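How engineers compare robot grippers

A gripper is the part of a robot arm that takes hold of things. It sits at the end of the arm, past the last motor, and it does the job your fingers do. Engineers have designed many kinds. Some have two fingers, some have three or more, and some use suction to lift flat objects such as glass or cardboard.

Choosing a gripper is harder than it sounds. One that lifts a heavy box may crush a grape. One that holds a grape may drop a marker. To find out which gripper suits which job, engineers run a test called a bench trial. The arms are bolted down, a set of objects is placed within reach, and the same task is repeated many times.

What is being tested

At the Gridgate workshop, the standard task is sorting toy building bricks into a container with four compartments. Bricks are useful test objects. They are small and hard, they have square edges, and they are cheap to replace. Their bright colours are also easy for a camera to tell apart.

Two arms share one table. Each arm has its own two-finger gripper, and both must be able to reach the container without hitting each other.

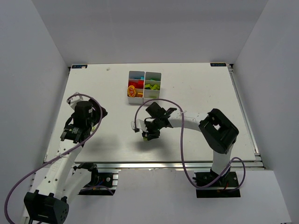 Why do the arms have to be bolted down?
An arm pushes back on its own base whenever it moves. If the base shifted even 2 mm, every position stored in the controller would be wrong by that amount, and the fingers could close beside a brick instead of on it.

The parts of the system

Base: the fixed end of the arm. It carries the weight of everything above it.

Link: a stiff section between two joints, like the bone in your forearm. The links on these arms have rows of small holes in them.

Joint: the place where the arm bends or turns. A motor moves it, and a sensor measures the angle.

Gripper: the fingers, plus the parts that open and close them.

Cable: carries power and signals. A cable needs enough slack for the arm to bend fully. Too much slack and it can snag.

Controller: the computer that tells each motor where to go. It sends a fresh command 200 times every second.

How a fair test works

A fair test changes one thing at a time. If you swapped the gripper and the camera on the same day, you could not tell which one had caused a better score.

For the gripper trial, the controller, the camera, the table and the bricks all stay the same. Only the fingers are changed. The Gridgate trial compared two sets of fingers. The Nygård set is flat and stiff. The Usum set has a soft pad on the inside of each finger.

Each attempt is given one of these results:

Held: the brick was picked up and placed in the correct compartment.
Slipped: the brick was picked up but fell before it got there.
Missed: the fingers closed on nothing.
Knocked: the fingers pushed the brick out of position.

By the end of April the logbook contained 3246 attempts. A large number is needed because any single attempt can go well or badly by chance. If you flip a coin 5 times you might get four heads, but that doesn't mean the coin is unfair. 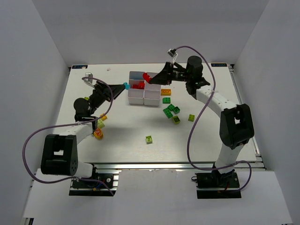 Both grippers holding a piece: cyan on the left, red on the right.

What the trial showed

The stiff fingers did best with square bricks lying flat. Two flat fingers pressing on two flat sides touch over a large area, so the brick has little room to twist.

Curved pieces were more difficult. A stiff finger touches a curved surface along a thin line, and the piece can roll out as the arm lifts. The soft pads bend a little to match the curve. More of the pad touches the piece, which increases the grip.

Soft pads had a fault of their own. They are thicker, so they did not fit easily between bricks lying close together, and there were more "knocked" results in crowded parts of the table.

Neither set was best at everything. The next trial, named Hurkurura, will use a finger that is stiff at the tip and padded further back.

Try it at home

You will need two rulers, some sticky tape, a piece of sponge, ten toy bricks and a few round objects such as bottle caps.

1. Hold one ruler in each hand and use them to pick up the bricks one by one. Write down held, slipped, missed or knocked for each.
2. Do the same with the round objects.
3. Tape a thin piece of sponge to the end of each ruler and repeat both tests.
4. Compare your two sets of results.

Keep the objects in the same starting positions each time. Ask an adult to help you cut the sponge.

Words to know

Bench trial: a repeated test done on a fixed table.
Friction: the force that resists two surfaces sliding past each other.
Slack: the extra length in a cable.

Page last updated 22/06/2023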